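Week 6: Getting a small band through its first set of live bookings

Hi all. I've typed these up from what I said in the room, so they ramble a bit. If you missed the session, start with the part on set lists and come back to the money after a cup of tea.

We finished last time on rehearsal rooms, and a few of you asked when a band is ready to stop rehearsing and start playing out. My rule is pretty loose. If you can get through 25 minutes without stopping to argue, you're ready for a support slot. You'll still make a mess of something (I once started a whole song in the wrong key and the bass player followed me out of pure loyalty), but a crowd forgives a lot if you keep moving!

Set lists. For a support slot I'd plan 6 songs and have one you're happy to drop. Put your second-best song first. Openers get eaten by people ordering drinks and the sound engineer finding your vocal, so I wouldn't waste the best one there. Slow songs go in the middle, never two in a row, and write your tunings on the list in big letters. Tape it down. Fans on stage are a menace to loose paper.

Talking between songs is where most new bands come unstuck. Say who you are after the first song and again before the last. Everything else can be short. If somebody is retuning, somebody else should be talking or playing, and you should settle who that is before you leave home.
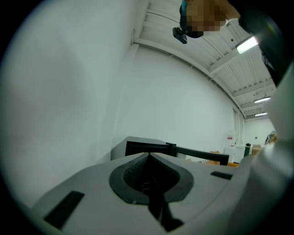 Now, finding the gigs. We looked at the Kasoneck as our case study, and I still think it's the right sort of room for a first headline: small stage, decent desk, and a booker who answers emails on the second try. The Pindudeck weekend in September is a different beast. They take applications from 25th March and they want two live recordings, a short bio and a stage plan, all in the one email. Studio tracks don't count. Please don't send them a link to a folder with everything you've ever done in it.

Your bio should be a paragraph. What you sound like, where you're from, one thing you've done. I read a stack of them every year and "genre-defying" turns up in half. Just tell me it's folk with loud drums and I'll know whether to come along.

Money, quickly. Suppose you're offered $1,000 for a festival slot. Lovely! Take off fuel, the van, food, a motel if it's far, and whatever you owe on strings and skins, and then split what's left. Agree on the split before the gig, in writing, even if you're all best mates. Vatex and Liao, the two bands from the handout in week 4, had nearly the same fee and very different years, and the gap was mostly travel.

For next week:
Write a set list for a 25-minute support slot, with keys and tunings.
Draft your bio, one paragraph.
Draw a stage plan showing where the power needs to be.

Bring the stage plan on paper, as we'll be swapping them round.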